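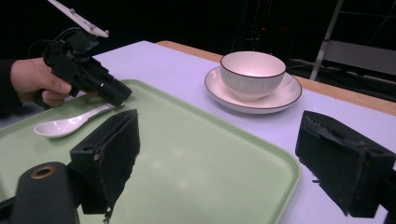

28 October 2026

Table setting, tray session. Notes mostly for me and Ramiro, and for whoever picks up the crockery list in December.

Very pleased with the new white pieces. The bowl and saucer are a proper pair, same thin dark line round the rim on both, and the ribbing on the saucer is lovely in the hand (you feel it before you see it). I'd been dreading another set of plain canteen stuff! The spoon is ceramic too, which I hadn't clocked when I ordered, and it changes how you have to think about putting it down. Metal you can drop the last few millimetres. Ceramic you can't, or not many times.

Tray: the big light green one. Keeping it. It has a raised rim and rounded corners, and it shows up well against our table, where the old white tray from Ofori just vanished. The white spoon on green is easy to find from across the room. White bowl on the pale tabletop less so, though the dark rim line does a lot of the work.

Layout we settled on – spoon on the tray, bowl on its saucer to the right and further back. Tried the bowl on the tray as well this morning, and it was too crowded for my liking. You end up reaching over one thing to get to the other. Ramiro Cuesta disagrees and wants both on the tray for the second half. Fine, we'll do both and argue afterwards.

Things to remember:

Spoon bowl to the left, handle to the right. I kept turning it round without noticing.
Bowl goes on the saucer before anything else is laid out.
Wipe the tray between layouts. Dry cloth, the grey ones leave fluff.
Saucer has a shallow well, so the bowl will sit slightly off centre if you hurry. Lift and reset, don't nudge.

Did 52 settings before lunch and 11 after, when the box of napkins turned up and distracted everybody. The total since we began is 2,224, so we are well past the 1,000 I had pencilled in for the whole autumn. Really chuffed with that. Shelf space is now the problem.

On the napkins: Cemusby sent the thick cotton ones and they fold beautifully, but they're too big for the tray if the spoon is to have any room. Folded in quarters and then once more they'd go under the handle. Haven't tried it yet. The Nuvelo paper ones are the right size and feel like nothing at all.

Still want a second saucer. The Clarex catalogue has one with a scalloped edge that might pass for ours, but I can't tell the shade of white from the page. Asked for a sample.

Also the cupboard door is sticking again, the left one. Push up as you pull.

Next: cup and saucer on the same tray, handle facing the right. Then try the whole lot with the spoon resting on the saucer – I think that's how most people would leave it anyway, and I'm keen to see if it stays put.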